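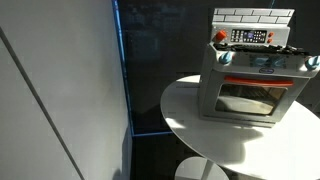

그림 1. 흰색 원형 탁자 위에 놓인 장난감 오븐

분산 시스템 운영론 강의 자료
캐시 계층의 설계와 무효화
담당 교원: Austra Vasiliauskas
실습 담당: Indrek Dzene

이 자료는 강의 전에 읽는 것을 전제로 작성되었다. 지난 강의에서 다룬 복제와 장애 조치의 용어를 그대로 사용하므로, 해당 내용을 수강하지 못한 학생은 먼저 강의실 게시판의 요약본을 확인하기 바란다. 실습 환경 접속 방법은 자료 끝부분에 있다.

가. 캐시를 두는 목적

캐시는 원본 저장소에서 읽은 값을 요청자와 가까운 곳에 보관하여 같은 값을 다시 읽는 비용을 줄이는 계층이다. 비용에는 응답 시간뿐 아니라 원본 저장소의 연결 수, 디스크 입출력, 외부 서비스 호출 요금이 모두 포함된다. 따라서 캐시 도입을 검토할 때에는 어떤 비용을 줄이려는지를 먼저 문서로 정해야 한다. 응답 시간을 줄이기 위한 캐시와 원본의 부하를 줄이기 위한 캐시는 위치도, 만료 정책도, 장애 시의 동작도 다르다.

캐시의 위치는 통상 클라이언트 내부, 애플리케이션 프로세스 내부, 별도의 캐시 서버로 구분한다. 프로세스 내부 캐시는 네트워크를 거치지 않으므로 가장 빠르지만 인스턴스마다 사본이 따로 존재한다. 인스턴스가 늘어나면 같은 키에 대하여 서로 다른 값이 동시에 관측될 수 있다. 별도의 캐시 서버를 두면 사본의 수는 줄어드나 네트워크 왕복이 추가되고, 캐시 서버 자체가 새로운 장애 지점이 된다.

나. 적중률의 해석

적중률은 전체 읽기 요청 가운데 캐시에서 응답한 요청의 비율이다. 실습용 시스템 Inix의 기본 설정에서 측정한 적중률은 74퍼센트이다. 이 수치만으로 캐시가 잘 동작한다고 판단할 수는 없다. 나머지 요청이 원본 저장소에서 가장 무거운 질의에 몰려 있다면 부하 감소 효과는 적중률이 나타내는 것보다 훨씬 작다.

적중률을 보고할 때에는 다음 사항을 함께 기재한다.
측정 구간의 시작과 끝, 그리고 그 구간에 배포나 재시작이 있었는지 여부
키의 종류별 적중률
적중하지 않은 요청의 평균 처리 비용
퇴출된 항목의 수와 퇴출 사유

재시작 직후의 캐시는 비어 있으므로 적중률이 낮게 나온다. 이 구간을 측정에 포함할 것인지는 목적에 따라 다르다. 평상시 용량을 산정하려는 경우에는 제외하고, 장애 복구 시간을 산정하려는 경우에는 반드시 포함한다. 과제 보고서에서 이 구분을 누락하는 사례가 많으므로 유의한다.

다. 읽기와 쓰기의 방식

읽기 경로에서 가장 널리 쓰이는 방식은 애플리케이션이 먼저 캐시를 조회하고, 값이 없으면 원본에서 읽어 캐시에 기록하는 방식이다. 구현이 단순하고 캐시 서버가 중단되어도 원본을 통하여 서비스를 계속할 수 있다. 다만 원본을 읽은 시점과 캐시에 기록한 시점 사이에 다른 프로세스가 원본을 변경하면, 이미 낡은 값이 캐시에 남는다. 이 경쟁 상태는 부하가 낮은 시험 환경에서는 거의 재현되지 않는다.

쓰기 경로는 동시 쓰기와 지연 쓰기로 나눈다. 동시 쓰기는 원본과 캐시를 같은 요청 안에서 갱신한다. 두 저장소 중 한쪽의 갱신만 성공한 경우의 처리 절차를 명시해야 한다. 지연 쓰기는 캐시에 먼저 기록하고 원본에는 나중에 반영하므로 쓰기 지연이 짧아진다. 그 대신 반영 전에 캐시 노드가 중단되면 데이터가 유실된다. 결제, 재고, 권한 정보에는 지연 쓰기를 적용하지 않는 것을 본 강의의 원칙으로 한다. 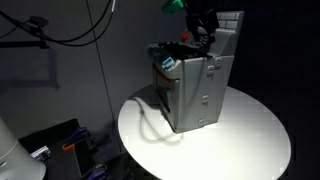

라. 무효화 정책

무효화는 캐시에 있는 값이 더 이상 유효하지 않음을 선언하는 절차이다. 가장 간단한 정책은 만료 시간을 지정하는 것이다. Inix에서 상품 목록의 만료 시간은 15초로 설정되어 있다. 이 값은 목록이 변경된 뒤에도 그만큼의 시간 동안 이전 목록이 노출될 수 있음을 의미한다. 만료 시간을 정하는 일은 기술적 조정이기에 앞서 업무 부서와의 합의 사항이며, 합의된 값과 담당 부서를 설정 파일의 주석에 남겨야 한다.

명시적 무효화는 원본이 변경될 때 해당 키를 삭제하는 방식이다. 값을 새로 써 넣는 것보다 삭제하는 편이 안전한 경우가 많다. 두 프로세스가 거의 동시에 원본을 변경하면 캐시에 값을 써 넣는 순서가 원본의 변경 순서와 어긋날 수 있으나, 삭제는 순서가 바뀌어도 결과가 같다. 삭제 요청이 유실되는 경우에 대비하여 만료 시간을 함께 지정한다.

사건 기반 무효화는 원본의 변경 기록을 구독하여 무효화 메시지를 발행하는 방식이다. 실습에서는 변경 기록 수집기 Mumen을 사용한다. Mumen은 메시지를 적어도 한 번 전달하므로 같은 무효화가 반복될 수 있다. 소비자는 중복된 메시지를 받아도 결과가 달라지지 않도록 구현되어야 한다. 또한 Mumen이 지연되는 동안에는 낡은 값이 계속 제공되므로, 지연 시간을 감시 항목에 포함한다.

키에 버전을 포함하는 방법도 있다. 값의 구조가 변경되는 배포에서는 이전 버전의 코드와 새 버전의 코드가 한동안 공존한다. 같은 키를 공유하면 한쪽이 기록한 값을 다른 쪽이 해석하지 못할 수 있다. 키의 앞부분에 구조 버전을 두면 이 문제를 피할 수 있으며, 이전 버전의 항목은 만료 시간에 따라 자연히 정리된다. 배포 기간 중 메모리 사용량이 일시적으로 증가하는 점은 용량 계획에 반영한다.

마. 동시 만료와 원본 과부하

요청이 집중되는 키가 만료되면 다수의 프로세스가 동시에 원본을 조회한다. 원본의 응답이 느려지면 그 사이에 도착한 요청도 모두 원본으로 향하고, 상태는 더욱 악화된다. 부하 발생기 Hunt의 기본 시나리오는 하나의 키에 대하여 초당 200건이 넘는 요청을 보내도록 구성되어 있어 이 현상을 실습 환경에서 재현할 수 있다.

대응 방법은 다음과 같다. 첫째, 키별 잠금을 두어 하나의 프로세스만 원본을 조회하게 하고 나머지는 대기하거나 이전 값을 반환하게 한다. 잠금에는 반드시 제한 시간을 둔다. 둘째, 만료 시간에 무작위 값을 더하여 여러 키가 한꺼번에 만료되지 않도록 한다. 셋째, 만료 전에 미리 갱신한다. 사전 갱신은 사용 빈도가 높은 키에만 적용하며, 모든 키에 적용하면 사용되지 않는 값을 계속 읽어 오게 된다.

존재하지 않는 키에 대한 조회도 같은 문제를 일으킨다. 원본에 값이 없다는 사실을 캐시에 기록하지 않으면 동일한 조회가 매번 원본에 도달한다. 부재 사실을 기록하되 만료 시간은 일반 항목보다 짧게 지정한다.

바. 용량과 퇴출

메모리가 한도에 도달하면 캐시는 일부 항목을 퇴출한다. 최근에 사용되지 않은 항목부터 퇴출하는 정책이 일반적이나, 대량의 일괄 조회가 한 차례 수행되면 자주 쓰이는 항목까지 밀려날 수 있다. 일괄 작업은 캐시를 우회하도록 구성하거나 별도의 영역을 사용하게 한다. Inix의 야간 집계 작업은 Etex 영역을 사용하며, 이 영역의 항목은 온라인 요청에서 참조하지 않는다.

항목의 크기가 고르지 않은 경우에는 항목 수가 아니라 바이트 단위로 한도를 관리한다. 직렬화 형식의 변경만으로도 필요한 메모리가 크게 달라질 수 있으므로, 형식을 바꾸는 배포에서는 변경 전후의 평균 항목 크기를 비교하여 기록한다.

사. 실습 안내

실습은 2인 1조로 진행한다. 조 편성은 실습 담당자가 게시판에 공지하며, 변경을 원하는 학생은 공지된 기한 안에 신청해야 한다. 접속 계정은 지난 실습에서 배부한 것을 그대로 사용한다.

수행 순서
Inix를 기본 설정으로 기동하고 적중률을 기록한다.
Hunt의 기본 시나리오를 실행하여 만료 시점의 원본 조회 수를 기록한다.
키별 잠금을 적용한 뒤 같은 시나리오를 반복한다.
Mumen의 소비자를 중단한 상태에서 상품 목록을 변경하고, 이전 값이 노출되는 시간을 측정한다.
소비자를 재기동하여 밀린 메시지가 처리되는 과정을 기록한다.

네 번째 단계에서는 만료 시간에 의한 무효화와 메시지에 의한 무효화를 구분할 수 있어야 한다. 로그의 사유 항목을 확인하고, 보고서에는 해당 로그의 발췌를 첨부한다. 화면 갈무리만 첨부한 보고서는 접수하지 않는다.

아. 토의 문항

지연 쓰기를 적용할 수 있는 데이터의 조건을 유실 허용 범위와 관련지어 서술한다.
캐시 서버 전체가 중단되었을 때 모든 요청을 원본으로 보내는 정책의 위험을 검토하고, 요청 제한을 어느 계층에 둘 것인지 제안한다.
권한 정보를 캐시에 보관하는 경우 권한 회수가 지연되는 문제를 어떻게 다룰 것인지 논한다.

문의는 Indrek Dzene에게 하되, 환경 장애의 경우 조 번호와 발생 시각, 수행 중이던 단계를 함께 기재한다. 다음 강의에서는 메시지 대기열의 전달 보장과 재처리를 다룬다.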